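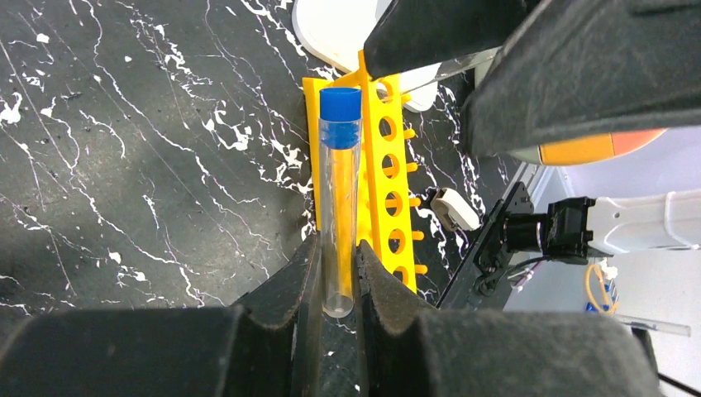

Shared borehole supply: who should arrange sampling, and how often?

Posted in Water and Drainage, Thursday, September 14, 2023
Posted by Tedow Lane Residents' Association

The Association manages a borehole which serves four dwellings and a former chapel now let to holiday visitors. The borehole is 46 metres deep. Water passes through a sediment filter and an ultraviolet unit in the pump house before it enters the common main, and each property has its own stopcock at the boundary.

Until April the supply was tested by the previous landowner, who kept the results and has since moved away. We hold a single certificate, which gives no sampling point and does not state whether the water was taken before or after treatment. The lamp in the ultraviolet unit was replaced at an unknown date.

We should be grateful for advice on three matters. The first is whether the holiday let alters our position, given that the other properties are lived in by their owners. The second is the correct way to collect a sample, as one household proposes to fill a bottle from the garden tap and post it. 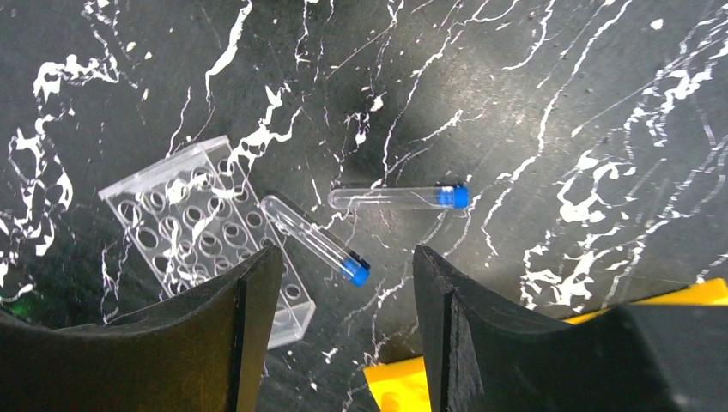

The third concerns cost. Our members have so far paid equal shares of the electricity and filter cartridges, and the owner of the chapel considers that testing should be treated in the same manner. Other members do not agree. The deed of grant refers to "maintenance and repair" and makes no mention of testing.

Tukonine Rural Supplies Forum

The holiday let does alter your position. In most parts of the country a private supply used in a commercial activity, or provided to the public, comes under closer supervision by the local authority than one serving owner-occupied homes alone. The authority may carry out a risk assessment of the whole supply, including the wellhead, the pump house and the pipework, and will set the sampling programme itself. You should write to the environmental health department before paying for any private analysis. State the number of properties, the use of each, and the treatment installed.

The garden tap is not suitable. Outdoor taps are often fitted with hose connectors and are exposed to soil and animals, so a poor result would tell you little about the supply. A kitchen tap fed directly from the main is the usual choice. Any insert or hose should be removed, the spout cleaned and disinfected, and the water run for several minutes.

Bottles should be obtained from the laboratory. Those for bacteriological work are sterile and should not be rinsed. Our own laboratory issues a 500 ml bottle for this purpose and a separate container for metals, which is filled at first draw without running the tap. Samples for bacteria must be kept cool and in the dark and should reach the laboratory on the day of collection if possible. Ordinary post is not satisfactory. 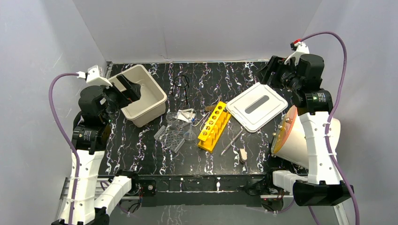
Should the sample be taken before or after the ultraviolet unit?

After it, at a tap used for drinking. A second sample taken before the unit is useful when the condition of the borehole itself is in doubt, and the two should be labelled separately with the date, time and tap.

With regard to the lamp, please treat it as expired. Ultraviolet lamps continue to glow after their output has fallen below an effective level. Fit a new one, clean the quartz sleeve, and write the date on the housing.

Hallgrímsson Property Services

Get the deed looked at. We manage 203 rural lets and cost sharing causes more disputes than the water does. Our clients normally pay by usage, with a meter on each branch. Equal shares is fine if everyone signs.

Also check the wellhead cover. If surface water can get in, no filter will put that right.
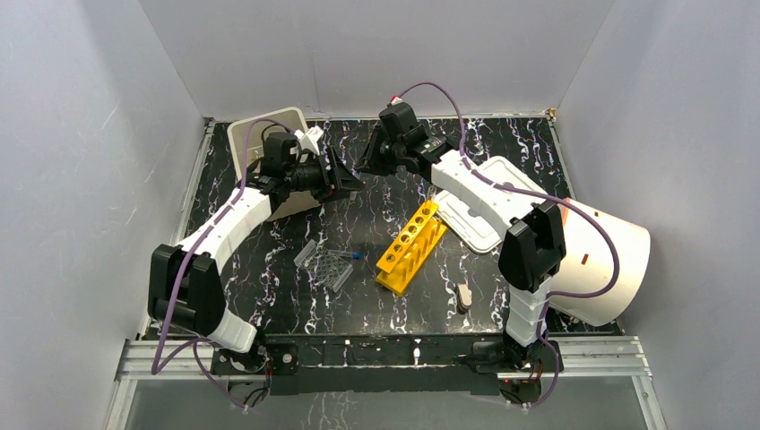
Ustetti Housing Trust: We would add a caution to the reply above. Metering settles the division of running costs, but sampling fees do not vary with the volume of water used. Where a fee arises because one property is let commercially, our practice has been for that owner to bear the additional charge and for all parties to share the remainder. This was recorded in a short supplemental agreement signed by each household and kept with the deeds. A solicitor should confirm whether "maintenance and repair" in your own document could be read to include testing, as the wording of these grants varies considerably.

We would also suggest a bound logbook in the pump house, with entries for cartridge changes, lamp changes, power failures and every laboratory report. The local authority is likely to ask for it at the first visit.

Tedow Lane Residents' Association

Thank you for these replies. We have written to environmental health and ordered a lamp. The garden tap will not be used. The matter of the chapel's contribution is on the agenda for our next meeting.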